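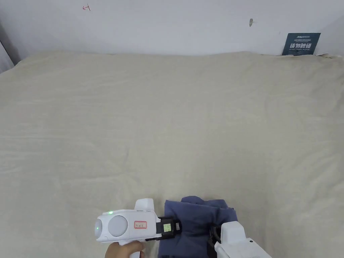

Cream bedspread, white wall

Search the help pages Go

Two register entries for one firm, which do I use?

Maeve Coughlan
I'm trying to check a supplier called Clader before I pay a deposit. The online directory brings up two entries, both in Woleston. One is numbered 1892 and says "inactive". The other is 3898 and has no status at all, but it does have a director's name, Ó Néill. The invoice only says "Clader" with no number. How do I tell which one I'm dealing with? I don't want to pay into the wrong company.

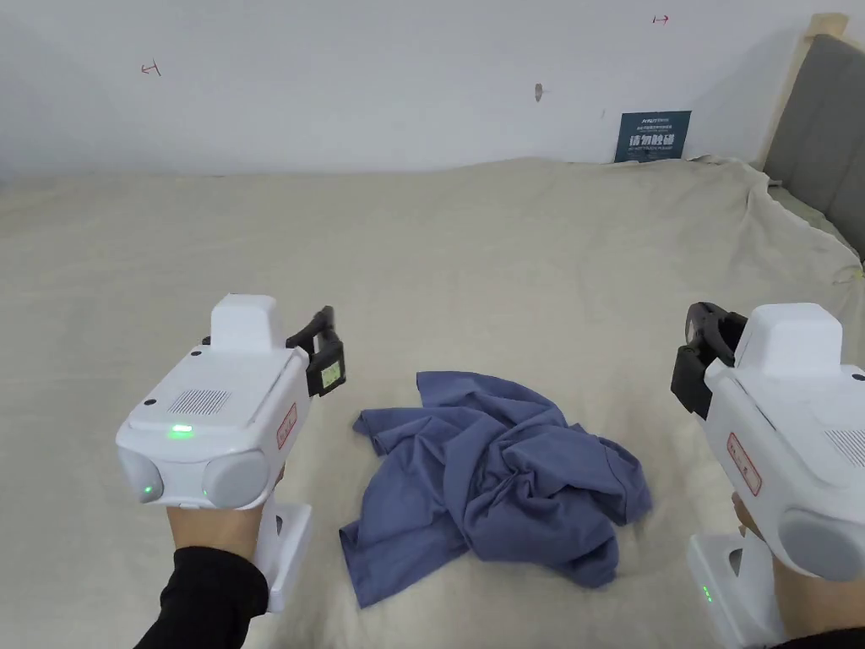

The staff reviews on the same site are no help either, they are all anonymous and could be for either one.

Conall Keane
Ask them for the full registered name and number in writing. Any proper firm will send it the same day. Then look that number up on the official register and not the directory. Directories copy the data now and again and don't always tidy up old entries. Check that the name on the bank account matches too. If they won't give you a number, don't pay.
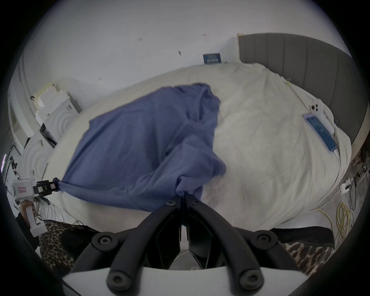

Blue cloth on the bed

Filippos Michailidis
the higher number is the newer one, just use that

Grigore Sandu
Not always. I had this with a firm called Prikari last July. The old company was still trading and the new one only held the lease.
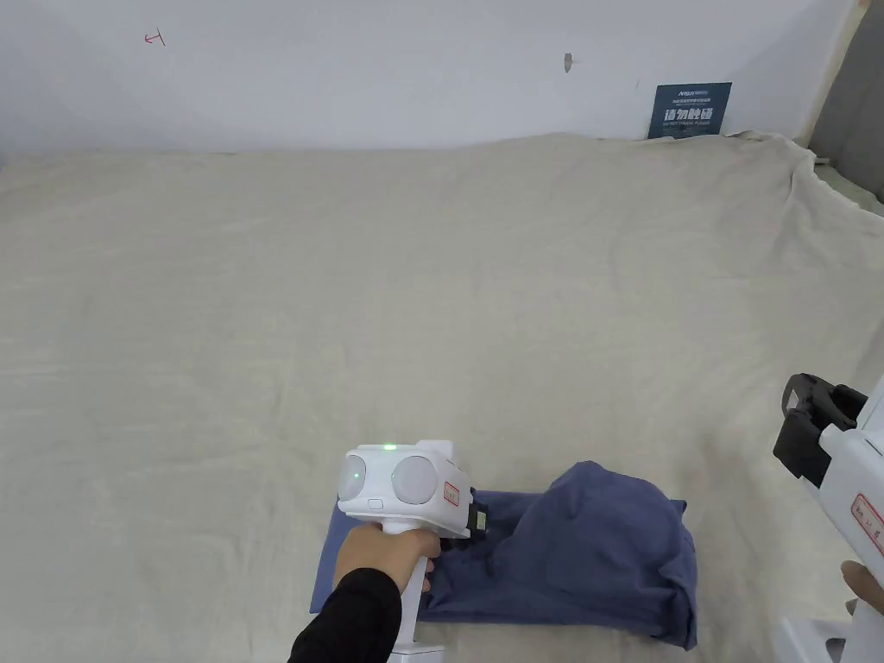 Page 2

Look at the filing history for both. If one has accounts and the other has nothing but a change of address, that tells you a fair bit. Search under the director's name with and without the accents.

Comments

Senan Flanagan: Same problem here, asking for the number worked.

Maeve Coughlan: They sent it, it was 3898. Thanks Conall.

Filippos Michailidis: so the higher one then

We use cookies to remember your settings. Accept Manage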